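Flurndale, Second Shift

The arm had been dropping things for 5 days when they finally let me have it for a whole evening.

I should say I had been asking. I am the one who keeps the cells running on second shift at Flurndale, and most of what I keep running is dull and dependable. A conveyor wants grease. A light curtain wants its lens wiped. But cell Jirden was the one I liked best, and it had been limping along with everyone walking past it and saying it was probably software.

It wasn't software! I could hear it. When the fingers closed there was a tick, very small, right before they reached whatever they were reaching for, and then the wrist would carry on as though it had hold of the thing, and the thing would be lying on the table.

I brought my tea in (I know, I know, no drinks near the cells) and pulled up a stool and read the log first. You always want to start with the log. There were 1538 cycles since the last time anyone had put a wrench to it, and the misses began near the end of those, one here, two there, then a whole string of them. So whatever had gone wrong had gone wrong slowly. I love that kind of fault. A sudden fault is a broken part and you go to the stores and sign for another one. A slow fault is a story, and you get to read it backward.

I locked the cell out, hung my tag on the switch, and put my hand on the adapter block. That's the plastic piece between the wrist and the gripper, and the old hands at Flurndale had never trusted it. They wanted aluminum. I had stuck up for the plastic one from the start, partly because it was light and partly because I had drawn it myself, on the back of a delivery note, in the break room.

It moved. Barely. If you pushed it with a thumb it moved about as much as a tooth does the day before you tell your mother.

"Oh, you poor thing," I said, out loud, to a robot.

Four screws go up through that block. I backed them out one at a time and laid them on a clean rag in the same pattern they came from, and there was the answer in the second one, a bright ring worn into the plastic where the washer should have been sitting and wasn't. Somebody had put it back together without the washer. I turned the screw over and over under the lamp, and I had the strangest feeling, because the paint mark on the head was a green dot, and the only person on either shift who marks screws with a green dot is me.

I went and found my notebook. September, my own handwriting: block off, cable freed, block on. It had been the night of the storm, when the lights kept dipping and we were all hurrying to get home across the Treltside bridge before they closed it. I remembered the rain on the roof. I didn't remember the washer at all.

Well. I sat there a minute with that. Then I got up and made a new block, because the old one was ovaled out and no washer was going to save it now.

The printer took its time. While it ran I cleaned the finger pivots with a brush and a drop of light oil, and re-dressed the cable so the loop hung free of the elbow through the full swing. I had always meant to do that loop properly. With the clip moved up one hole it fell in a long easy curve, and I walked the wrist around by hand just to watch it follow.

The new block came off the plate warm. I cleaned up the holes, set it on the dowels, and counted the washers into my palm, and then counted them again. Four. Screws in by hand, then the wrench, corner to corner, a little at a time. I put my thumb on it and pushed as hard as I could and it might as well have been part of the building.
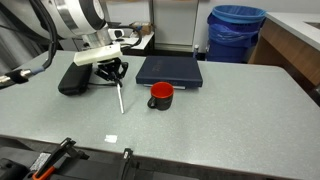
You zero the fingers after that, with the jaws fully shut and then fully open, and you teach the tool point over again, which everybody complains about and which I could do all night. You bring the tip down to the mark, you touch, you back away, you turn the wrist and come at the same mark from another side. Each time the number on the pendant gets a little closer to agreeing with itself. When it settles it's like a radio station coming in.

Then I took the tag off and let it run.

I gave it 100 picks. I had promised myself I'd go and do the paperwork while it worked, and of course I stood there the entire time with my arms folded, grinning. No tick. The fingers came together with the soft flat sound they used to make, and the thing they had closed on came up off the table, and went across, and came down, and the wrist went back for it. Over and over! I could have watched 603 of them.

Somewhere past the halfway point the first-shift lead from Shezi, the cell next door, came by with her coat already on. She had come in for a parcel. She watched three or four picks over my shoulder.

"So it was software?" she said.

"Washer," I said.

"Who left it out?"

I handed her the screw. She tilted it to the light and saw the green dot, and looked at me, and very kindly gave it back without a word.

I wrote it all down before I went home. Block replaced, pivots cleaned, cable clip up one hole, tool point taught. On the line for cause I put the date of the storm, and my own initials, and then I drew the washer next to them, full size, so that the next person to open up that wrist would know what to count.

The arm was parked by then. I rinsed my cup, switched off the lamp, and drove back over the bridge with the window down.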